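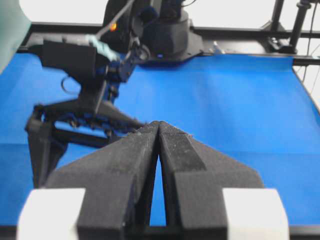 Jirden Coach's Tactics Board, Full Pitch, Folding

Product code: 345
Made by: Jirden
Sold by: Hetville Team Supply
Availability: In stock

The Jirden folding tactics board is a full pitch magnetic board for soccer coaches. It opens flat for the dressing room and closes to half its length for the bus. The outer cover is hard enough to write against when the board is shut, and there is a carry handle on the long side.

The pitch is printed under the writing surface, so the lines don't come off when you wipe it. One side shows the full pitch. The reverse shows a single penalty area at a larger scale, for set pieces. Both sides take magnets and dry-wipe pens.

What's in the box

Folding board
Two sets of numbered magnets, one red and one yellow, with a goalkeeper in each
5 plain white magnets for cones or extra players
One ball magnet
Two dry-wipe pens, black and blue
Wiping cloth
Zip pouch for the magnets

Using the board

Open it fully until both hinges click. If it is left partly open, the magnets near the center line can slide when the board is stood up. The feet on the back fold out and will hold the board upright on a bench or table. To hang it, use the two eyelets on the top edge. Hooks are not included.

The magnets have printed numbers from 1 to 11 and a blank set of stickers for substitutes. You can write initials on the stickers with a ballpoint. Dry-wipe pen will rub off them.

Changing from a back four to a back three in front of the players is easier if you set the spare magnets along the touchline before the talk. Decha Kaewmanee, who coaches the Polus under-16 side, keeps his first formation on the full pitch and uses pen only for runs and passes.

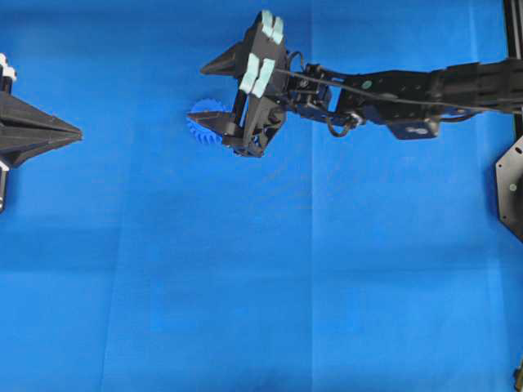
He wipes the runs off between points and leaves the magnets where they are. For corners and free kicks he turns the board over. The larger scale leaves enough space to show who is marking whom at the near post, which gets crowded on the full pitch side.

Cleaning

Wipe with the cloth after each use. Ink left on for a week or more will need a board cleaner. Do not use thinner, nail polish remover or the rough side of a kitchen sponge. If the board has been out in the rain, dry the hinges before you close it.

Spare parts

Magnets, pens, pouches and replacement feet are sold separately. The magnets from the older Bisgaard board fit and hold, but they are wider and will overlap in the penalty area on the full pitch side. Hinges can't be replaced at home. Send the board back to us and we will fit them.

Delivery and returns

Orders leave our warehouse within two working days. Club orders of 5 boards or more go out on one pallet and need a signature. Unused boards can be returned within 30 days in the original box. Boards that have been written on can only be returned if there is a fault.

Please note that orders placed after 19th August will come with the new pouch, which has a pen loop. The board and magnets are the same.

Customer reviews

Iara Echeverría
Rating: 5 out of 5
Bought for our women's second team. Magnets stay on when it's stood up. Pens are average, I use my own.

Enda Nic Giolla
Rating: 4 out of 5
Good board, a bit heavy if you're walking to away games. I use the set piece side more than I thought I would. One foot was loose when it came and they sent a new one.

Questions about this item

For club pricing or printed crests, contact Imtiaz Gunawardena on the Hetville team sales desk. Crests are printed on the outer cover only. Allow three weeks, or four in September.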